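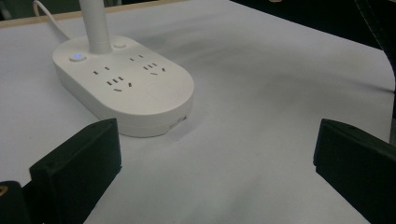

Bedside power strip with a pole: worth it?

Forum: Small Rooms and Storage

brultside_flat
Moved into a room in Arthorpe in August and there is one double wall socket, behind the wardrobe. I'm looking at one of those white oval power strips with a pole coming up out of it. Four outlets on top, two of them two-pin and two three-pin, and a little button each side of the pole, one with a blue light in it. There is a small port on the front edge as well. Has anyone lived with one next to the bed?

matchpot
I've got a similar one, bought from Ravach. It tidied up the floor, which had been a mess of leads. The blue light on mine bothered me at night so I put a bit of masking tape over it.

cruzado56
Check the outlets before you pay. The three-pin ones on that are slanted slots, so a British plug won't go in. You would be using adaptors in every one and they won't all fit side by side.

brultside_flat
I know about the plugs. Most of my stuff came back with me from abroad and has those plugs on it already. Only the phone charger is British.

cruzado56
Then look at the voltage as well. If your things were bought for a lower voltage they need a transformer, and an adaptor on its own does nothing for that. Read the label on each one.

tallboy_9
Agree with the above on voltage. I don't agree that it's a bad buy though. Phone, clock, reading light, none of it draws much. I wouldn't put a heater or a hairdryer on it.

matchpot
Mine is rated at 600 watts in total, it's printed underneath. A hairdryer would be well over.

cruzado56
I still wouldn't have it on the bed, and plenty of people do. Bedding over a charger gets warm. Put it on a hard shelf.

brultside_flat
It would go on a bedside table. The one I've seen is 2 feet from the mattress if I turn the bed round.

tallboy_9
Measure the lead too. Mine was too short to get round the wardrobe and I had to move the wardrobe.

matchpot
Same. And wipe it with a dry cloth only, unplugged. Dust gets down into the slots on the flat top, more than it does on a strip fixed to the wall.

brultside_flat
Thanks. I'll read the labels on Sunday and measure behind the wardrobe before I order.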